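**HELP WANTED: table setter / tray person, part time, Roseo breakfast rooms**

Posted Jun 12, 2019. Start as soon as we can agree on it, has to be before August.

Short version: we do breakfast on trays. Guests at Roseo don't come down to a buffet, they get a tray brought to the door. Somebody has to lay those trays, check them, carry them, bring them back, wash them. That's the job. Two openings, same duties, different days.

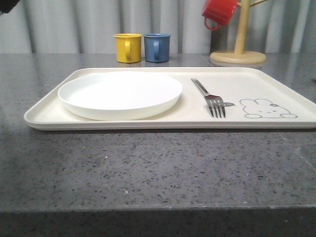
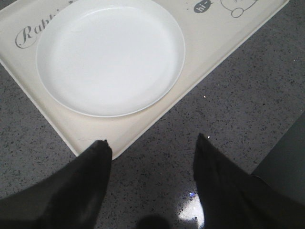

*Rabbit tray, plate on the left side. Same kind you'll be setting.*

**What you'd be doing**

- Laying trays the night before, as many as the list says. List is on the clipboard by the sink, Svatopluk writes it up after dinner.
- Morning: finish trays, hot stuff last, out the door.
- Carrying. One flight of stairs, no elevator on the kitchen side.
- Collecting, scraping, washing, drying, stacking. The printed trays are hand wash ONLY. Soft side of the sponge. We lost a whole stack of the old ones to a scouring pad and they are not cheap.
- Wiping down the counter between rounds. It's gray speckled stone and crumbs hide on it like you wouldn't believe, so use your hand as well as your eyes.
- Keeping count of forks. They go missing in the napkins. Check before you shake anything out over the trash.

**How we lay a tray** (so you know what you're getting into)

Plate goes left. White plates on the cream trays, plain ones, the patterned ones are for the dining room and stay there. Fork to the right of the plate. Drawing should be showing, kids look for the rabbit first thing and parents take pictures of it. Don't park a butter dish on its face. Juice cups get filled at the door, never on the stairs.

Napkin: folded once, under nothing. If there's an allergy card for the room it goes on the tray before any food does. No card, no food, come ask. This is the one thing Hedvika will get loud about.

Eggs are not your problem. Toast is sort of your problem. Coffee is yours.

**Hours**

Evening lay-up is short, starts at 8:30 pm. Morning shift 6 to 11. You'd do either the Thursday to Sunday block or the rest of the week, we'll work out who gets which once we've met both people. Swaps are fine, write them on the wall calendar and tell somebody out loud too. A text at 5:45 am is not telling somebody.

12 trays is a normal morning. Long weekends are more, and you'll have help then.

**Pay**

Hourly, paid every two weeks, plus a share of the room tips. Hedvika will go over the rate on the phone, it depends a bit on experience and whether you take the early block. Breakfast included, eat whatever came back untouched from the kitchen (NOT off the trays please). Shoes: we pay half of one non-slip pair.

**Who we're after**

- Up early without a fight
- Steady hands, can carry a loaded tray and open a door with an elbow
- Doesn't mind doing the same thing over and over and doing it the same way
- OK with kids in pajamas staring at you
- Can lift a full dish crate, or will ask for a hand with it
- Food handler card is a plus. If you dont have one we'll send you for it the first week and pay the fee

No restaurant background needed. The last person came to us from a flower shop and was great. School students fine for the evening lay-up if a parent signs, mornings you need to be 18.

Stuff people have asked already:

*Is there parking?* On Urban Street after 6 pm and before 9 am. So evenings yes, mornings you'll have to move the car once or park by the Stelley lot and walk up. Bikes go in the shed.

*Uniform?* Dark pants, plain top, apron from us. Hair tied back. No rings with stones, they scratch the print on the trays.

*Do I deal with guests?* Knock, good morning, tray down on the little table, out. Some want to chat, fine, two minutes. The next room's toast is getting cold.

*Is it year round?* Yes, slower in winter, hours drop some. We try to make it up with linen work if you want it.

**How to apply**

Call or stop by. Kitchen door, round the back, blue bell. After 11 in the morning is best, before that no one will hear you. Ask for Hedvika Rusnák, or Svatopluk Dvořáček if she's out. House number is 281, the sign fell down in the wind so go by the number on the mailbox.

You can also put your name in through Skedero if you already use it, we check it most evenings. Say which block you'd rather have and give us a phone number that you pick up. No resume needed, a few lines on where you've worked and when you could start will do it.

We'll ask everybody to come in for one paid trial morning. Bring the shoes you'd work in. You'll lay a couple of trays, carry one up, bring one down, wash it. Then coffee and we talk.

Both spots open untill this notice comes down. If it's still up, still hiring.

— H. Rusnák, Roseo kitchen

PS evening people: the back door sticks, pull then push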